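About Pruvham Next of Kin Tracing

Pruvham Next of Kin Tracing finds the relatives of people who have died without known family. We work on behalf of councils, hospitals, housing associations and solicitors, and we accept enquiries from private individuals where a death has already been registered.

The firm was set up in June by former court and council staff, and today has 8 tracing officers. Our work begins with public records: birth, marriage and death entries, electoral rolls, wills and local newspapers. Where these do not give an answer, we write to former neighbours and employers, and we may place a notice in the local press with the consent of the instructing body.

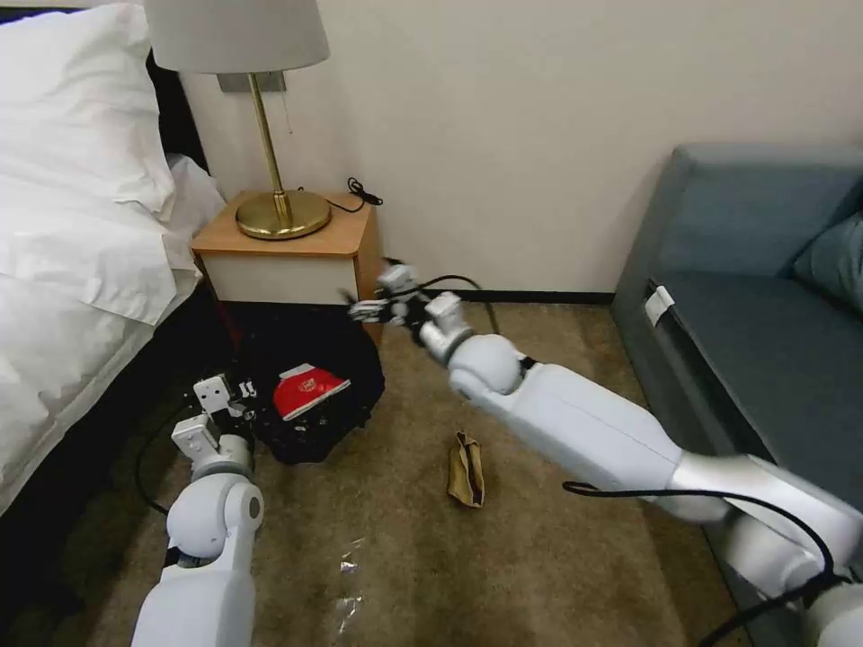 Relatives are always contacted first by letter. An officer will telephone or visit only once the family has replied and agreed to this. We do not pass on the circumstances of a death unless the coroner or the police have confirmed that we may do so.

Last year we handled 822 referrals, of which 122 concerned families living overseas. Enquiries abroad are carried out with our partner firm, Marinho, under a written agreement covering confidentiality and the safe handling of personal records.

Fees are agreed in writing before work starts. We do not charge relatives for being found, and we take no share of any estate.

Complaints should be sent in writing to the Practice Manager at our Pastetti office and will be acknowledged within five working days.

Page last reviewed: February 10, 2026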